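### 4.2 分拣工位的任务变化

Jondstead餐具周转站承接餐馆和单位食堂的器皿回收、分拣与配套。引入夹爪式机械臂之前，分拣台由2名工人对坐操作，一人取件，一人按器型和花色归类。两人每隔一段时间互换位置，换位时间由他们自己商定，班组长一般不过问。机械臂投入使用后，取件改由设备完成，工人的工作转为三项：摆放待取器皿、处理设备放弃的器皿、对归类结果进行复核。

本研究在该站进行了6周的现场观察，并访谈了21名员工，其中包括分拣、包装和库房人员。访谈在休息室进行，每次只谈一人，班组长不在场。以下分析以访谈记录和观察笔记为主要材料。

受访者谈得最多的是节奏。过去工人拿起一只碟子，翻看、判断、放下，几个动作连在一起，快慢由自己掌握。现在取件的快慢由设备决定，复核的人需要等待，等待时又不能离开工位。一名工龄较长的分拣工说：“手上的活少了，眼睛不能歇。”包装组的看法有所不同，他们认为来件比以前均匀，下午三点以后积压的情况减少，交班时也不用再催前面的人。

其次是经验的用处。老工人习惯用手指沿口沿摸一圈，靠触感发现细小的缺口。取件交给机械臂以后，这个动作在流程中没有了固定位置。观察期间，几名工人在复核时仍会把碟子重新拿起来摸一遍。站方起初把这一动作记为重复操作，后来在班组长Wichai Wiriya的建议下，将其写入复核步骤，并相应延长了复核时间。他在访谈中提到，新来的人从一开始就面对屏幕和复核台，很少有机会成批地接触瓷器，带徒弟的办法需要重新考虑。

第三是责任的划分。器皿破损以往由当班两人共同登记，现在登记表增加了“设备取件”一栏。多数受访者认可这一改动，但也有人指出，摆放位置由人决定，夹取由设备完成，二者之间的问题很难归到某一栏。浅口小碟尤其如此：工人摆得密，夹爪就不易伸入；摆得疏，台面又放不下一批的量。图3为夹取小碟时的近景，两指分处碟沿内外两侧，旁边还有其他圆形器物。
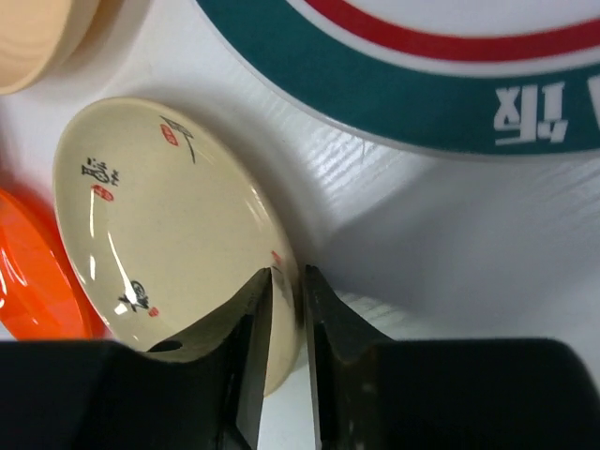 **图3** 夹爪夹持带墨色书法纹样的浅口瓷碟（腕部相机视角）。

针对摆放问题，工人自行形成了一些做法，例如把大盘放在台面外侧，小碟之间留出一指宽的空隙，花色相近的不放在一起。这些做法没有写入操作手册，靠口头传授，各班之间也不完全一致。早班倾向于先摆大件，晚班则先把小碟摆完。设备供应方Monetti的技术人员到站调试时，曾按手册要求恢复等距摆放，调试结束后，两个班又回到各自原来的摆法。

从岗位设置看，站方没有因设备减少分拣组的人数，但调整了岗位名称和考核指标。“分拣工”改称“复核员”，考核由件数改为漏检率。部分受访者对此表示担心，理由是漏检与光线、釉面反光和疲劳程度都有关系，单看一个比率难以反映实际工作。站方在11月的班组会上同意把轮岗间隔缩短，漏检率暂时只作参考，不与奖金挂钩。摆放工作是否应计入考核，会上没有形成一致意见，下一节结合排班记录继续讨论。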